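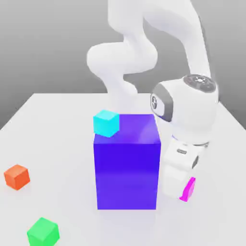

Sim cell, stacking layout. Gripper at the right of the tall block, cyan cube up top on the left corner.

Thread: Do the spacing rules apply in sim or don't they

gantry_goblin
22 Mar 2018

Our house rulebook for the arm cells is 70 pages, and I have read all of them so you don't have to. Section 4 says no fingertip goes near a "tall fixture" unless the approach is logged, the speed is capped, and a second person has signed the layout sheet. Fine. Good rule. Somebody once parked a wrist in a steel post in January and we all got a meeting.

Now Ching-wen Wan wants the same sheet for every layout in the simulator. So I have a purple block made of math, a cube on top made of math, and a form waiting for ink. The magenta tip is right down by the table next to the block and apparently I need a witness.

Is anybody else doing this? We run 15 layouts on a slow afternoon.

second_shift_sal

We do it. It's annoying. Keep doing it.

The layout in sim becomes the layout on the floor, usually at 4:45 when everyone wants to go home. If nobody looked at it while it was free to look at, nobody is going to look at it then either.

torque_and_cheese

Hard disagree. The whole reason we bought a simulator was so the arm could hit stuff. If I'm not allowed to crash in there, I'd like my license fee back.

We had a shop rule like this at Edance and the result was people copying the last sheet and changing the date. I have seen a sheet approved for a layout with no block in it.

second_shift_sal

That's a problem with your people, not the sheet.

torque_and_cheese

I was my people. That's how I know.

Tin-yau Lui

I wrote an earlier version of section 4, so throw your fruit over here.

The intent was always that the sign-off goes with the release and not with the run. Crash all day. Crash before breakfast. When you export a path to a real controller, that's when a second person opens the layout and checks three things:

Approach side. Yours comes in close on the right of the block. Can it back out the way it came, or does it need to lift first?

Anything sitting on anything. You have a loose cube up on the edge of the tall block, and it looks like it's overhanging a little. In sim it will sit there until the sun burns out. On a table I'd want it pulled in or taken off.

Strays. The orange and green ones over on the left are well away from the hand in this view, but write down whether the return path crosses them.

That's the sheet. The other lines got added later by somebody who likes lines.

gantry_goblin

OK, that's a lot more reasonable than what is on my desk. The version I have says "all virtual motion." All. I previewed one joint this morning and felt like a criminal.

pallet_jack_pat

Which revision? Ours stops at rev C and says "released motion." If yours says "all virtual motion" you may have the Zimier draft, which went around by email and was never adopted by anyone as far as I know. It also has the clause about hats.

gantry_goblin

It has the clause about hats.

pallet_jack_pat

Yeah, that's the draft.

brorkavska_fan

Going to stick up for the draft a bit. Not the hats. But I run the Brorkavska line and we have 913 saved layouts, and I could not tell you which ones anybody ever meant to ship. Checking at release sounds great until release turns out to be some guy dragging a folder. At least with "all" there's no arguing over what counts.

torque_and_cheese

913 layouts and a signature on each. Do you make parts over there or just autographs

brorkavska_fan

Mostly autographs.

Tin-yau Lui

The folder thing is a fair point and I don't have a great answer. We put the export behind a separate login – two people have it – and that cut down on the dragging. It hasn't cut down on the complaining.

Also please don't let anyone use the sim clearance as the real clearance. The number on the screen is for a perfect block in a perfect spot. Put your own margin on top and write the margin on the sheet. If the box is blank I send it back.

second_shift_sal

Still say sign everything. But I'd settle for release if the login is real and not a sticky note on the monitor.

gantry_goblin

The sticky note is under the keyboard, thank you.

I'll take rev C to Ching-wen tomorrow and see if she'll trade. Pat, can you send me a clean copy? Mine has coffee on section 4.

pallet_jack_pat

Sent. Check your spam, it's a big file. Somebody scanned the cover in color.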